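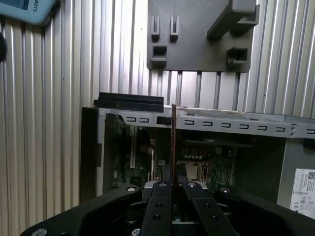 I finally moved all my old email off Grirnden in November. They raised the yearly price again and I only use it for receipts and the odd note from my cousin.

The export took most of an evening. It gave me 2982 messages in 12 files, and 166 of them had attachments. Uriel Domínguez told me to sort by sender first and delete whole groups. That worked well. The furniture store in Zarkulbridge had sent me 607 newsletters, and I bought one lamp there.

I kept anything from family, anything about taxes, and the long thread about the Steiner apartment. The rest is gone.

Two accounts still have the old address on them, the dentist and the water company. The water company wants a form by mail. I'll keep Grirnden running until that goes through.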